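Hi Vy,

You asked for something longer than my usual three lines, so I've made a pot of tea and I'm going to do this properly. It covers everything from the end of July up to now, which I make the middle of October, and I've tried to put the money bits where you can find them.

## Where we've got to

The repair and reuse project at Fesstead is open, busy and slightly too small for itself. When we wrote the bid we said we'd mend 100 household things in the first half of the grant. We passed that in September and I've got the job cards in a shoebox if anyone from Trema would like to come and leaf through them (please do, somebody ought to admire my handwriting).

A lot of it is what you'd expect. Lamps, toasters, the odd kettle, a great many trousers. What I hadn't expected was chairs! I had chairs down as an occasional thing and now they come in every single session, mostly dining chairs with a loose joint, and people bring one to see what we're like and then go home and fetch the rest of the set. We've had to put a limit of two per household per visit and I felt like a right misery writing the sign.

The sewing side is doing better than the bid promised. We've now got two machines out every time and a third in the cupboard that works if you talk to it nicely. Zips are the most asked-for job. I'd like to run a zips-only afternoon in the new year, with people learning to do their own, because at the moment our two stitchers do almost nothing else and one of them told me she'd started dreaming about them.

## The trainees

We said 12 people would do the full basic skills course and 12 started. Nine are still with us. Of the three who left, one got a job (hooray), one moved away and one stopped replying to my messages, and I've sent a friendly card and left it at that.

The nine are lovely and they've turned into a proper gang. They eat together, they've got a biscuit rota I'm not allowed to interfere with, and two of them have begun sharing lifts to a market stall where they sell things they've done up at home. I know that isn't one of your outcomes. I'm putting it in anyway.

Ľudovít Paulík has taken all of the electrical teaching. I was worried about that part when our first tutor pulled out in August, and I know I rang you in a bit of a state, so I wanted to say clearly that it's sorted. He's patient, he's strict about plugs, and he makes everybody write down what they've done before they pick up the next thing. Attendance at his sessions is better than at mine. I've decided to be pleased.

What hasn't gone so well is the written part of the course. The folder we bought in is far too wordy. Several of the group find reading hard going, or find it hard in English, and the folder is page after page of grey text with a quiz at the end. We've stopped using the quizzes. I've been rewriting the sheets one at a time with big drawings and short sentences, and I've done four out of eleven. I'll be honest and say the other seven won't be ready by Christmas. Easter, I think.

## The building

The roof over the back store leaked in August and we lost some donated fabric and a box of leaflets. The landlord has patched it. It's been through some filthy weather since then and I've been up there with a torch more often than I'd like, and it's holding.

We've moved the tool wall. It used to be behind the door, so every time somebody came in, somebody else got the handle in their back. It's now along the long wall with painted outlines so you can see what's missing at the end of the day. Best afternoon's work we've done. We lost a set of pliers nearly every week before that, and since the move we've lost one tape measure, and I'm fairly sure that was me.

The front step is still a problem. We've got the folding ramp, but it's heavy and it takes two people to put it down, and anyone who needs it has to stand there while we faff. Two visitors have said it makes them feel like a nuisance. I've asked for a price on a proper one and I'd like to talk to you about moving some money across for it (see below).

## Money

We're underspent, and I'd like to explain why before your finance people do a sharp intake of breath.

- Tutor fees are under, on account of the gap in August when we had nobody for electrics.
- Materials are over by £38. That's glue and sandpaper. See chairs.
- The publicity line has hardly been touched. We printed 200 leaflets in the summer, minus the ones that got rained on, and word of mouth has done the rest.
- Rent and insurance are exactly as planned.

What I'd like to do is move the unspent publicity money and the August tutor fees over to the ramp. I don't have the final quote yet. Brolto came and measured up and were very nice about it, and they've promised me a figure by the end of the month. Tóth are coming too, so we'll have two to compare. If you need three, say so soon, please, and I'll find another.

Donations in the tin are steady. We don't charge, and I don't want to, but I did put up a card saying what a mend costs us in bits and pieces and people have been more generous since. I wish I'd done it at the start.

## Days out and other people's ideas

There was a small training pot in the grant and I hadn't used any of it, so in September I took five of the trainees on a day trip by minibus. We went to a reuse warehouse in the morning, where they take in furniture and sort it for families setting up home, and after lunch to an open afternoon at the technical college, which was a mixture of everything under the sun: joinery, catering, motor vehicle, engineering, hair and beauty. One of ours came back with a plait.

The warehouse was the useful bit. They tag everything the moment it comes in through the door, with a colour for the month, and whatever's still there after three months goes for parts. We've pinched that idea whole. Our back store had things in it that I couldn't have told you the story of, and after one long clear-out you can now see the floor. They also warned us off taking in mattresses, and I've passed that on to everyone who answers our phone.

The college was more of a treat, though two of the group picked up forms for the evening joinery course and one has sent hers in. I've offered to write her reference. She's worried about the maths, so Ľudovít is doing half an hour with her before each session, rulers and fractions mostly.

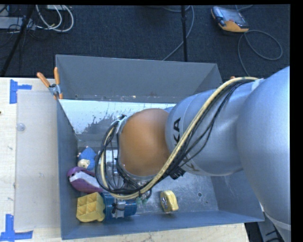

*A robot arm over a metal bin.*

The whole day came in under what I'd set aside, including chips on the way home. I'd like to do a second trip in spring for the ones who couldn't come. There's a clock and watch mender who's said she'd have four people at a time, and after that I'd be happy to leave the training pot alone.

## What's worrying me

Mostly Saturdays' worth of demand squeezed into two weekday sessions. People who work can't get to us and they tell me so, quite firmly, at the shop. I'd like to try one evening a month, six till half past eight, from January. It would need a second key holder and a bit more heating, and I think we can stand both out of what we've got.

I'm also doing too much of the front desk. When I'm booking in toasters I'm not writing course sheets, and that's half the reason the sheets are behind. One of the trainees has asked if she could learn the desk. She's good with people and she's far better organised than me, so we're giving it a go from next month.

## What I need from you

1. A yes or no on moving the money for the ramp, once the two quotes are in.
2. Whether the evening session counts as a change to the plan or if I can just get on with it.
3. Someone to come and visit! The trainees keep asking who Trema are and I'd like them to meet a face. Mornings are best, after ten, when the urn's hot.

I'll send the spreadsheet separately, as last time the two got stuck together and you only got half of each. The next report is down for the end of January, and I'll have the chair numbers in it, as I've started keeping them on their own page.

Ring me if any of this is muddled. I'm at Fesstead most days until four.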